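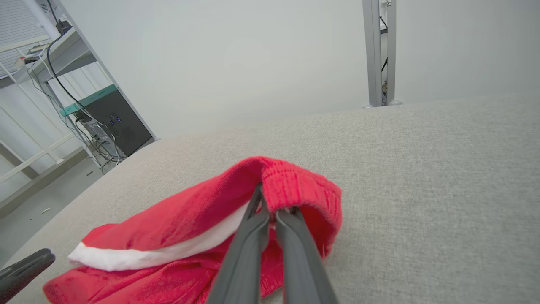 Livau Manipulation Support

Ticket status: Resolved, pending release
Component: Vona grasp controller
Reported by: Pearce site
Opened: Sunday, January 24, 2021

Summary
The controller reports "grasp lost" and opens the gripper while fabric is still held between the fingers. The fault was reported with a red Santa hat on a pale grey upholstered surface, gripped by its ribbed cuff. Rigid objects are not affected.

Initial report
The site ran 88 grasp attempts on soft items. In 24 of these the controller left the HOLD state before the lift command was issued. The operator log shows the same message on each occasion:

state HOLD -> OPEN, reason: width_below_min

The site had already restarted the controller and repeated the finger calibration. Neither step altered the result.

Investigation
The logs were replayed at Skarkwood against the current build. The perception module returned a valid grasp point on the cuff in every case, and the planner reached it without error. Perception and planning were therefore excluded.

The hold check compares the measured finger gap with a minimum width of 6 mm. A gap below this value is treated as an empty grasp. Knitted fabric compresses under the closing force, and the fingertips may be nearly touching although the material is held. The check was written for boxed goods and has not been revised since August.

A second fault was found during replay. The width reading was sampled once, 330 ms after the close command, and was not repeated before the decision was made.

Workaround
Sites handling fabric should set hold_check to "effort" in the local configuration file and restart the Vona service. The width check is then disabled for all objects – mixed runs should not be carried out with this setting.

Resolution
The hold check now uses finger effort and width together, and samples both until the lift command is issued. The minimum width may be set per object class. Replay of the Pearce logs with the amended check produced no false release.

Outstanding
Confirmation from the site on its own hardware is awaited. The configuration guide is to be amended before release.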